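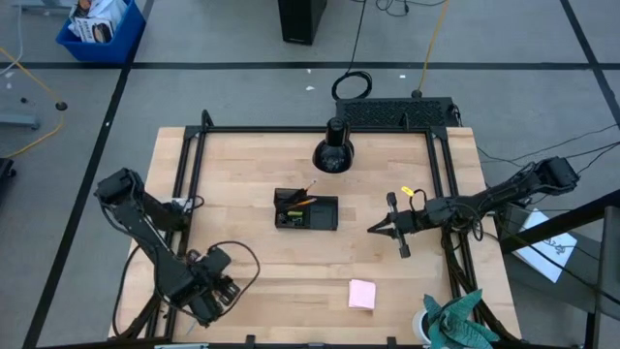
My thanks to the list for the thread on desk organizers, which has now run longer than my lease in Ederville. I took the advice and gave one black organizer the middle of the table, under the lamp, and let it have a trial. Two pens went in the cup, one of them orange, and they lean out to the right like passengers waiting for a bus. The right half of the tray is flat and had nothing in it. The pink sticky notes, for which I assume that half was designed, lay on the table below it, and a teal cloth had settled in the corner.

On 21 Jul 2020 a member in Pons wrote:
> Get the Clorkier or get the Bronlow, it makes no difference.
> I have 41 pens and use one. A tray only works if you put
> things back in it. Also, clip your receipts together. I lost
> more than 200 of them in February by trusting a drawer. 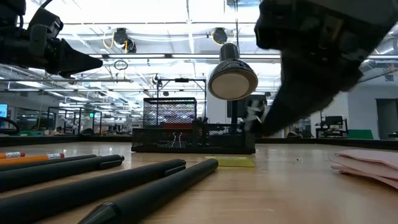

Point taken about the receipts, although I would like to hear what you were buying. My trouble is that I own the supplies and never get them as far as the paper. There's a binder clip on the front of the lower mesh tray, both silver handles up, holding on to the organizer and doing nothing for my filing. The yellow-green sticky pad has stayed on the tabletop too, and the pens in the foreground have formed their own club.

Does anyone use the tall compartment for anything but folders? Mine is up for grabs. Replies to the list, please, as my inbox is at 62 and I'd like to keep it there.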